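六月 星期六 夜里

窗开着,楼下那棵泡桐的叶子一直在响,我以为下雨了,探头出去看了两回,都是风。今天应该早点睡的,可是晚饭喝了两杯浓茶,脑子里热热闹闹的,索性坐下来把这一天写一写。上一篇日记停在春天,说要把阳台上的花盆换掉,到现在花盆还是那几个,人也还是那样子,什么都想做,什么都慢慢来。

先说面包吧,因为今天整整一天,其实都是围着这个面包转的。

早上五点多就醒了,醒来第一件事是去厨房看酸种。昨晚睡前喂的,瓶子上套着一根橡皮筋做记号,面糊已经爬到橡皮筋上面去了,鼓鼓的,表面一层细密的泡,掀开盖子有一股青苹果似的酸气,后面还跟着一点酸奶的味道。我养这一瓶养了两年,中间差点死过一次,是那年冬天回老家,把它忘在冰箱最里头,回来的时候上面浮着一层灰黑的水,味道像指甲油。我当时站在水槽前面犹豫了很久,最后还是把黑水倒掉,挖了底下一小勺出来重新喂。喂到第四天,它忽然冒了一个泡。我记得我高兴得在厨房里叫了一声,楼上的狗也跟着叫。

所以每次看它长得好,我都有一点偏心的得意,像看自家孩子吃饭吃得香。

今天用的是黑麦粉,一个叫 Killow 的牌子,纸袋上印着一只胖乎乎的鸟。这粉比我以前用的粗,吃水吃得厉害,和面的时候觉得水已经够了,放一会儿再去摸,又干了,硬邦邦的一团。我照着 Kołodziej 那本旧食谱做的,书是在二手书摊上捡来的,封面掉了一半,里面有前一位主人用铅笔写的字,写得很小,很认真,在黑麦面包那一页的边上写着:“水再多一点,不要怕。”我每次翻到这里都要看一看这句话。不知道写字的人是谁,也不知道他后来做出来的面包好不好吃,可是我总觉得他站在我旁边,拿着铅笔,看我倒水。

于是我就又倒了一点水。

面和好是792克,我称过的,记在冰箱门上那张纸上。以前我从来不记,凭感觉,做得好了不知道为什么好,做坏了也不知道为什么坏。后来吃了几回砖头一样的面包,才老老实实地买了秤。妈妈听说我称面粉,在电话里笑了半天,说她做了一辈子馒头,连碗都不用,手一抓就知道。我说你那是童子功,我是半路出家,要有拐杖。她说那你拄着吧,别摔着。

面团盖上湿布,放在灶台旁边。厨房的温度是22度,正合适,夏天还没真正热起来,这时候的发酵最省心,不用像三伏天那样守着,一不留神就过了头,塌成一滩。等它发的时候,我把昨天的碗洗了,又把茶叶罐子擦了一遍,擦着擦着,翻出去年剩下的半包桂花,还香,就是颜色暗了。我想了一下要不要揉进面里,又觉得黑麦的味道重,桂花在里面受委屈,还是留着煮圆子吧。

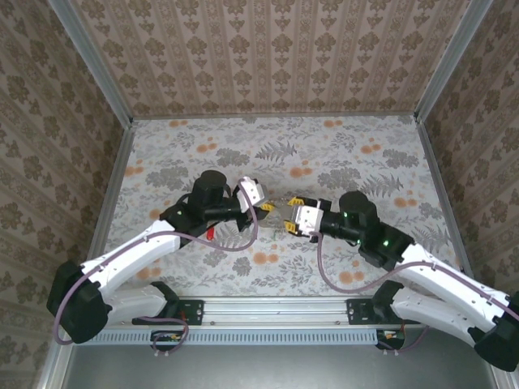

等面发的时候总要出一趟门,不然我会忍不住每隔一会儿就去掀布。我有这个毛病,妈妈说我小时候种绿豆也是这样,种下去第二天就刨出来看发芽了没有,看完再埋回去,结果一棵也没长成。现在年纪大了,知道要忍,可知道归知道,手还是痒,最好的办法就是让自己离厨房远一点。

我去了一趟早市。周末的早市人多,路两边从桥头一直摆到邮局门口。我喜欢那种乱哄哄的劲儿,卖豆腐的喊一声,卖葱的接一声,好像唱戏一样。今天的蚕豆已经老了,皮厚,只有一家还有嫩的,要价贵些,我还是买了一把。又买了一捆茼蒿,两根黄瓜,一小篮杨梅。杨梅是今年头一回吃,我站在摊子前面先尝了一颗,酸得眯起眼睛,卖杨梅的大姐看着我直乐,说再过一个礼拜就甜了。我说不要紧,我就爱吃酸的,泡酒也好。她听说泡酒,又抓了一把添在篮子里,说泡酒的话这几颗软的送你,今天不泡明天就坏了。

回来的路上拐进了 Ridia。这家店的咖啡不怎么样,可是窗边有一个位子,正对着一棵枇杷树,我每年这个时候都要来坐一坐。枇杷已经黄了大半,鸟比人吃得早,高处的果子都被啄了洞,露出里面湿亮的核。店里的伙计搬了梯子出来摘,摘下来装在搪瓷盆里,放在柜台上,谁来都可以拿。我拿了两个,剥皮剥得满手黏糊糊的,汁水滴在账单上,印了一个黄圈。

坐在那里的时候,我想起外婆的院子里也有一棵枇杷。那棵树长得歪,往墙外面伸,一半的果子都落到隔壁去了。外婆不在意,说果子落在谁家就是谁家的。隔壁家过意不去,每年做了酱就送一罐过来,黄豆酱,又咸又鲜,外婆拿它蒸肉饼,我能就着吃两碗饭。后来房子拆了,树也没有了,隔壁搬到哪里去了也不清楚。酱的味道我倒还记得,这些年吃过很多酱,总觉得差一点,差在哪里又说不上来,可能就是差在那个罐子上吧,那罐子口上总扎着一块蓝格子的布,解开绳子的时候要先闻一闻。

我在想,下一次可以试试用酱来做面包。咸的面包,里面揉一点酱,再撒一把葱花,外皮烤得焦焦的。黑麦粉托得住这样的味道,说不定很好。想到这里就坐不住了,把剩下的咖啡一口喝掉,提着杨梅往家走。

到家一看,面团发得正好!掀开布,手指按下去,那个坑慢慢地回来一点,又停住了,表面裂开细细的纹,像晒过的泥地。黑麦面团不像白面那样有弹性,它是软的,黏的,抓在手里像湿沙子,第一次做的时候我以为自己搞砸了,差点往里面拼命加粉。还好那时候没有加。现在我学会了用湿手去碰它,手上沾了水,它就不缠人了,轻轻拍几下,拍成一个长圆的形状,滑进模子里,再用勺子背蘸水把上面抹平。抹平这一步我最喜欢,一下一下的,什么也不想,等抹完了才发现嘴里一直在哼歌。

撒了一层葵花籽,再盖起来等第二次。

第二次等的时候,我把杨梅泡了。先用盐水浸20分钟,浸完了捞出来,摊在竹匾上晾,厨房里马上就有一种甜酸的香,混着面团的味道,说不出的好闻。玻璃罐子早就烫过了,一层杨梅一层冰糖,最后把酒倒进去,颜色从底下一丝一丝地往上升,开始是淡粉,过一会儿就红起来了。我搬了小凳子坐在旁边看,看得腿都麻了。罐子上贴了一张纸条,写“六月,头一回的杨梅”,放进柜子里,要等到秋天再开。那软的几颗没有舍得泡,洗一洗当场吃了,手指甲缝里现在还是紫的。

然后是烤。炉子我预热得很足,黑麦面包要大火进去,再转小火慢慢地烤透,急不得。门一关上,我就搬着那个小凳子又坐到炉子前面去了,隔着玻璃往里看。前面一段时间什么动静也没有,面团黑沉沉地坐在那里,好像在生气。后来上面的裂纹一条一条张开了,葵花籽慢慢变成浅金色,香味就出来了。那种香跟白面包不一样,白面包的香是轻的,往上飘的,黑麦的香是沉的,带一点焦糖,带一点泥土,在屋里走来走去都撞得到。楼上的狗又叫了两声,我猜它也闻见了。

出炉是下午三点多。按照书上的规矩,黑麦面包要放到第二天才能切,里面还在慢慢地收水,切早了会粘刀。铅笔写字的那个人也在旁边注了一句:“等。”就一个字,后面画了一道横线,画得很用力,我猜他也是吃过亏的。我把面包用布包好,放在架子上,走开了。过一会儿又走回来,摸了摸,还是热的,又走开。这样来来去去不知道多少趟,心里跟自己商量,说就切一个头,头上本来就干一些,切了也不影响的。

到底还是切了!晚饭的时候切的,没等到明天。刀上确实粘了一层,我一边刮刀一边觉得有点对不起那支铅笔。可是味道真好,酸得很正,嚼到后面有甜味出来,皮硬,里面润润的。我切了很薄的两片,一片抹黄油,撒几粒粗盐;另一片什么也不放,就着蚕豆吃。蚕豆用葱油炒的,火候稍微过了一点,皮起了皱,反而更入味。黄瓜拍了,拌了醋和蒜。一个人吃饭也摆了三个碟子,桌布还是新铺的,自己看着也高兴。

吃完饭给妈妈打电话,讲面包,讲杨梅,讲枇杷。她对面包没有什么兴趣,问我黑乎乎的东西有什么好吃,是不是烤糊了。讲到枇杷她才来了精神,说外婆那棵树当年是她种的,她上小学的时候吃完一个枇杷,把核埋在墙根底下,自己都忘了,第二年春天冒出来一棵苗,外公差点当杂草拔掉。这件事我从来没有听说过!我吃了那么多年那棵树上的果子,一直以为是房子盖起来的时候就有的。我问她那怎么长歪了,她说埋得离墙太近了嘛,小孩子懂什么,它要晒太阳,只好往外面伸。

我又问她隔壁那家的酱是怎么做的。她想了一会儿,说好像是要加一点炒过的面粉,豆子煮得很烂,拌了粉,铺在竹匾上,盖黄荆的叶子,等它长毛。长了毛再下盐水,在太阳底下晒,晚上要盖,早上要掀,下雨要赶紧搬。她说着说着声音就慢下来了,说那时候你外婆也帮着看天的,一打雷,两家人一齐往院子里跑,喊着收酱收酱。我听着,好像也听见了那个雷声。

她让我不要自己在家瞎试,说长毛的东西不是闹着玩的,等她来的时候一起做。我问她什么时候来,她说天凉快一点吧,天凉快了正好来喝我的杨梅酒。那就秋天了。我嘴上说好,心里已经开始盘算要把小房间收拾出来,被子要晒,床底下的箱子要挪到阳台上去,还要给她买一双软底的拖鞋,她上次来穿我的,大了,走起来踢踢踏踏的,夜里起来我都听得见。

挂了电话,我把茼蒿洗了,没有吃完的用湿纸包着放进冰箱。又喂了一回酸种,剩下的一勺舍不得倒,调了点面糊,撒葱花,摊了一张小饼,站在灶台边上就吃掉了。这大概就是为什么我总也瘦不下来。

写到这里已经快十二点了。今天还收到一个包裹,是从 Brastedora 订的发酵篮,藤编的,来得真不巧,早一天就用上了。打开来有一股干草的味道,我拿湿布擦了一遍,搁在窗台上吹风。黑麦面团太软,书上说不适合用篮子,要配一半白面才立得住,那下个礼拜就做一半一半的,也许把葱花也加进去,酱先用超市里买的顶一顶。

风好像小了,泡桐叶子也不怎么响了。我刚才又去厨房看了看面包,布裹得好好的,还有大半个。明天早上再切,看看它是不是真的像铅笔说的那样,等一等更好吃。鸡蛋没有了,明天要记得买,还有冰糖,还有橡皮筋,瓶子上那一根快要断了。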